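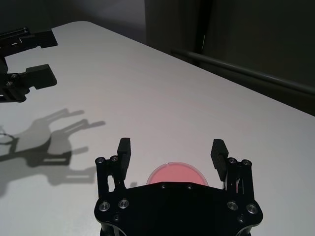 I finally got over to the garden at Kurkent on Saturday, February 19, 2022, and what a treat! It's the old Lunier family estate, 165 steps up from the road (my knees counted every one), and the camellias were going like mad.
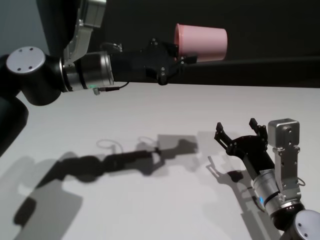 Pink cup, held over the white table.

The pond is smaller than I remembered - but the moss bank behind it is gorgeous. Go early, before the buses.

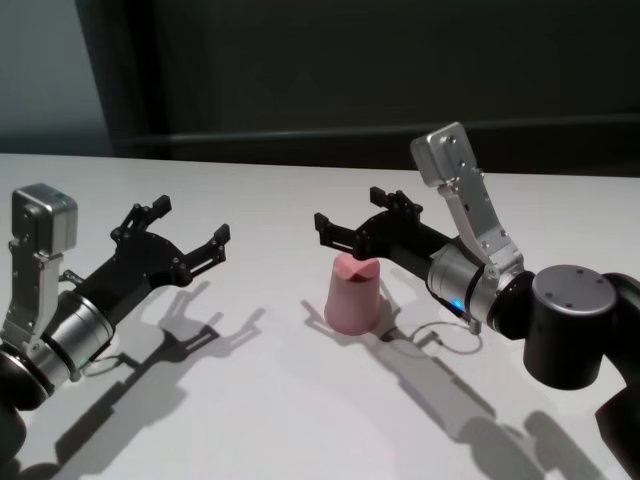
Tea is served until 3, and I'm already planning to be back in July for the lotus.

Comments

Is the upper gate open yet?

Loved the moss too!!

Recent items
Awan Orchard Walk
6 Quiet Ponds Near Trirnholm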